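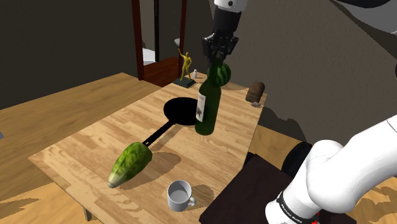
Gromedville has published revision 2 of its reporting rules for simulated manipulation tests, effective January. The rules apply to any group that submits results to the Vi tabletop suite, and they set out what has to be written down before a score is accepted. Under the old text, a lab could report a success rate without stating how the objects were laid out. Submitters must now log the start pose of every item on the table, including those the arm is never asked to touch. In a layout where the gripper holds a small watermelon just above the neck of a wine bottle, the entry has to list the frying pan, the lettuce and the white mug as well as the bottle and the fruit — a shifted pan handle can change which paths are open to the arm.

The minimum run length is set at 2000 episodes per task, with random seeds filed in advance. Episodes stopped by a physics error count as failures unless the log shows the error came before the first arm command. Contact between a held object and any item outside the task must be reported in its own column.

Sureo, which maintains the checking software, tested the new format on 187 archived submissions. Of these, 59 lacked enough layout data to be rerun and will be marked "not reproducible" in the public table. Groups may file corrected logs without a fee.

Britberg, which runs a separate suite for mobile arms, said it will accept the same log format but keep its own episode limits. The rules do not cover tests on physical hardware.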